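Maltent Automation Support
Ticket: Two-arm cell, phone boxing and light chores
Product: Tindel two-arm bench controller
Status: Open, waiting on customer
Priority: Normal

Summary from customer

We run a small returns shop. Phones come in, get checked, go back in their boxes, and the lids go on. It's dull work and we would like the Tindel to take it over. The sales page says the cell is ready for "shop and household chores," so we also want it to wipe the table and put away small parts when boxing is slow. After a month of trying we have it doing part of one job. We need to know if the rest is a setup problem or if the machine can't do it yet.

What we see

1. Opening the box works most of the time when the box starts square to the table.
2. If the box is at an angle, the gripper closes on the lid and the base together.
3. Closing the lid stalls. The arm pushes, reports contact, backs off and tries again until it times out.
4. The boxes are black and so are the grippers. We don't know if that matters.

Log entry 1 – support, 9:40 a.m.

Thanks for the detail. Please confirm the controller is on the current task pack and that both arms were homed after the last restart. For item 2, check that both arms aren't assigned to the same box. The planner will allow it, and the arm that arrives second usually loses.

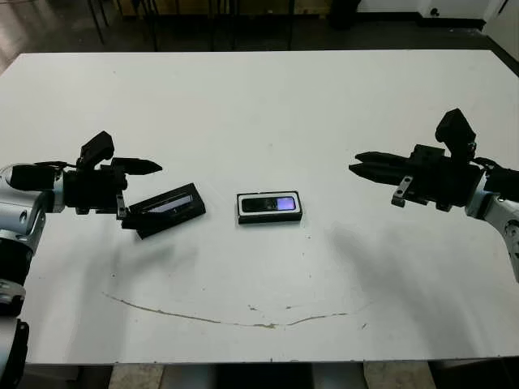
Also tell us what share of full cycles finish without a person stepping in. A full cycle means open the box, seat the phone, close the lid and return both arms to rest. Please don't count a cycle where someone nudged the box.

Log entry 2 – customer, 1:15 p.m.

Task pack is current. Both arms homed. We had been nudging boxes, so our old numbers were no good and we started over. Over 1,000 cycles, about 73 percent finished with no help. Most of the failures were lids. A person on the same bench rarely has one go wrong, and when it does they fix it without stopping.

Speed is the other problem. The arms are slower than a new hire, which we could live with if we could leave them alone overnight. At this rate we can't.

Log entry 3 – support, 2:05 p.m.

That is in line with other sites running boxes with a snug lid. A snug lid has to go down evenly, and the stock fingers feel very little at that point. The controller sees a force limit and can't tell a lid that is slightly crooked from one that is all the way on.

Things to try, in this order:

1. Lower the closing speed to the slowest setting and leave the force limit where it is.
2. Turn off automatic retry for the closing step. Repeated retries on a crooked lid make it worse.
3. Run the tray pickup by itself, with no phone and no lid, until it repeats cleanly. Use one arm to hold and the other to lift.

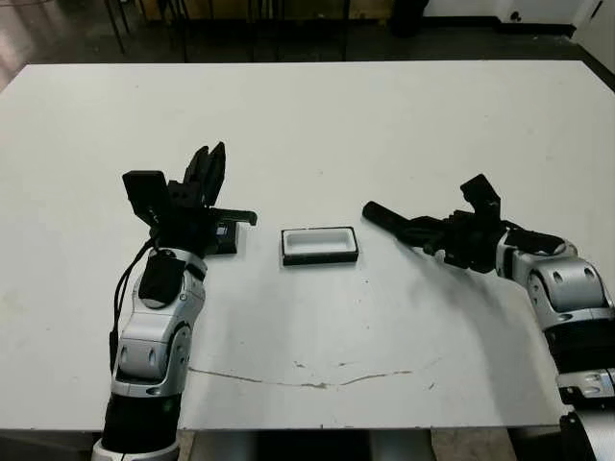

4. Recheck the finger calibration on both grippers. Do this with the fingers empty.
5. If you have the Fikham finger pads, fit them on one arm only and compare. Don't change both sides at once.

Log entry 4 – customer, 10:20 a.m., next shift

Did steps 1 through 4. Slower closing helped some. Turning off retry helped more, because now it stops and waits instead of grinding on a bad lid. We don't have the pads.

Tray pickup alone is solid, and we let it run through lunch. So the arms can repeat a motion fine. They have trouble when the part isn't quite where the last one was.

We also tried upright holds, since we want a part lifted clear of the table before it gets set down. The grip held, but the fingers have to meet the part flat. When they come in crooked, the part turns as it goes up.
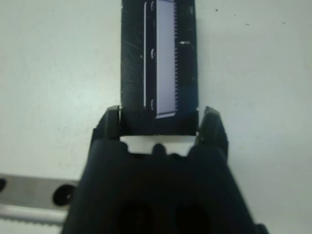
Can we use the same cell for wiping the table and putting things away in the evening?

Wiping an empty table is supported and works well enough if you clear it by hand first. Putting things away is supported only for parts you have taught, picked from a marked area. Loose cables and soft items are not supported in this task pack.

Log entry 5 – customer, 3:30 p.m.

Understood, though the sales page doesn't say that. We tried the put-away job with a few taught parts. It did fine with hard, flat pieces in the marked area. With parts outside it, the arm went to the right general spot and closed on nothing.

We also had trouble with the wrist view during fast moves. The controller flagged low confidence and dropped the part from its list, then found it again once the arm slowed down.

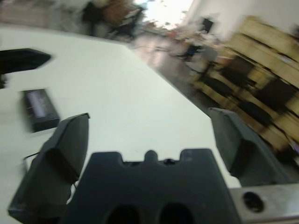

Is there a setting that makes it wait before it looks? We would take the lost time over a missed pick.

Log entry 6 – support, 4:10 p.m.

Yes. Under Motion, set "Settle before detect" to 3 seconds and work down from there. It is off by default. The travel speed for put-away can be lowered separately from boxing speed, and we would do that too.

On your larger question, this is what we would tell another shop today. Opening boxes and moving trays can be left alone for a shift. Closing snug lids needs someone within earshot. General tidying isn't ready for unattended use on this product. The sales page wording has been passed to the Pettigrew office, which handles it.

Log entry 7 – customer, 8:50 a.m.

Settle time is set to 3 and misses are down. We're going to have the arms open boxes and stage trays, and keep a person on lids. Please send a quote for one set of Fikham pads and leave the ticket open until we have tested them.

Log entry 8 – support, 9:25 a.m.

Quote sent. Ticket stays open. When the pads arrive, run the same 1,000 cycles with the same boxes and attach the controller log.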